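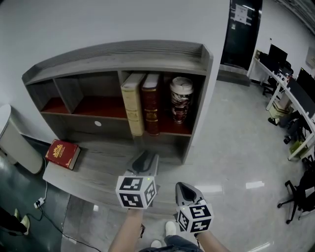 The Red One

Tímea Somogyi had been told to have the shelf sorted by four. It was a low grey thing against the white wall, and most of what it had once held was already gone to the new building. She had packed the catalogues herself and labelled the boxes. What remained was three books and a canister, and she had left them until last on purpose.

Two of the books were still standing in the right-hand compartment, a pale one and a dark red one, with the canister beside them. The third was the other red one, with the gold emblem on the front. It was lying flat on the base of the shelf at the left-hand end, near the bin. She did not remember putting it there.

"Is that one rubbish?" Botond asked. He had come in to ask about the power strip, and whether it belonged to the firm or to the landlord.

"No," she said.

"It's next to the bin."

"It's on the shelf. The bin is next to the shelf."

Botond Csizmadia was the owner's nephew and had worked at Stirkeo for 11 weeks. He wrote something about the power strip on his list and stayed where he was.

"Whose is it, then?"

"It was Győző's," she said. "They all were."

Győző Mészáros had kept the accounts for the firm before it was called Stirkeo and for a good while after. He brought the books in from home in a carrier bag one November, when the shelf was new and had nothing on it. He said an office with an empty shelf looked as if it was about to close. People borrowed them at first. Then they stopped, and the books became part of the furniture, and so did the canister, which he filled with boiled sweets until his doctor spoke to him and afterwards with paper clips.

He had retired in the spring. He had shaken hands with everyone and taken his coat, his calculator and his good scissors. He had not taken the books.

"You could ring him," Botond said.

"I did ring him. He said to do as I liked."

"So do as you like."

She told him the power strip belonged to the landlord, and he crossed it off and went out.

She picked up the book from the base and opened it at the front. There was a pencil price on the first page, 508, with no currency, and under it, in Győző's upright hand, a date: July 11, 2021. It was the day after his wife's funeral. Tímea knew that because she had been at the funeral, and because he had been at his desk at eight the next morning and everyone had been too embarrassed to send him home. She had made him a coffee. He had drunk it and asked her for the petty cash receipts.

There was nothing else written in it. She turned all the pages to be sure.

At the far end somebody went through the double doors and let them swing. The two sheets of paper taped to them lifted and settled again. She waited to see if they would come back, and then put the red book up with the other two, to see how it looked. It looked well enough. She took it out again and laid it where she had found it.

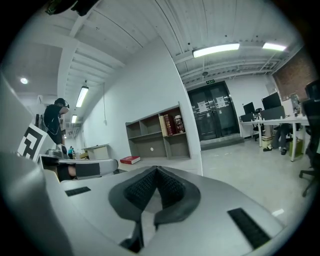 Half Past Three

Raíssa Teixeira came down from the second floor with the tape gun.

"Is this all you've got left?"

"That's all."

"I'll do you a small box, then." She folded one up on the floor and taped the bottom twice. "Where's it going?"

Tímea had the pen ready. On the other boxes she had written the room number at the new building and the word shelf. She thought about the new building, where there were lockers, and one long counter under the window, and no shelf that she had been shown.

"What's in the tin?" said Raíssa, and shook it.

"Paper clips."

"I'm short of those."

"Leave them, please."

Raíssa put it back. She was not offended. She held the flaps of the box open while Tímea put in the pale book, then the dark red one, then the canister on its side with a sheet of newspaper round it. The one with the emblem went on top.

Tímea wrote Mészáros on the lid, and his street, and the number of the house. Then she wrote Fragile under it, though nothing in there would break.

"He said he didn't want them," said Botond from the corridor.

"He said to do as I liked," she said. "Have you got the van until five?"

He said he had. She went to fetch her coat.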